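Scratches help robot arm get a grip on clear glass

6/19/23

Clear glass has been giving robots trouble for years, and a small team at Borkley has found a lovely way round the problem: let the robot look at the dirt, the scuffs and the wear.

The method is called Skekero, and it was developed by Marwan Saliba and Raed Atallah at the company's Atgate workshop. It uses only the small camera at the robot's wrist. There is no depth sensor and no special lighting, and the glassware doesn't have to be sprayed or marked first.

Most systems try to find a glass dish by its outline. That works nicely on a plain bench, but put the dish on something colourful and it takes on the colour of whatever is behind it. Reflections make things worse, as a bright line can look very much like an edge.

Skekero comes at it from the other side. As the arm moves in, the software follows every small bright detail in the camera picture and sorts them by how they travel. Scratches and specks belong to the glass and move with it. Reflections of lamps slide across it at their own pace, and things seen through the dish drift differently again. Once the three groups have been pulled apart, the scratches are enough to tell the robot where the surface is and how it is tilted -- and the rim can be worked out from there.

The team trained the system on 200 short approaches and then tried it on 16 containers it had never met, from little round bowls to big rectangular tanks. Over 725 attempts the robot got hold of the glass nearly 90% of the time. The older outline method, run on the same containers, managed just over half.

"We spent most of March polishing the dishes between runs," said Saliba. "Then Raed skipped it one afternoon and the numbers went up! After that we put the cloth away."

Brand new glass is still the weak spot. With few marks to follow, the robot slows down and sometimes gives up, and the team is now looking at whether fingerprints would do the job instead.
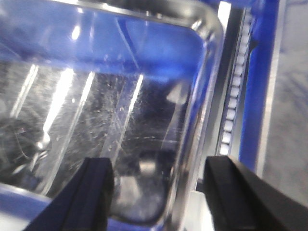 Corners are the next big test for Skekero, as the glass bends there and everything seen through it bends too. Atallah wants the gripper to come in with its fingers open on either side of a lower corner, even when the container has picked up a strong blue tint and bright streaks of light run slantwise across it. The fine scratches in the middle of the glass stay sharp in a view like that, so the software has plenty to hold on to while it works out the curve. Results from the corner trials will go to Panicker, the lab supplier paying for the work, and the team hopes to share the code once they are in.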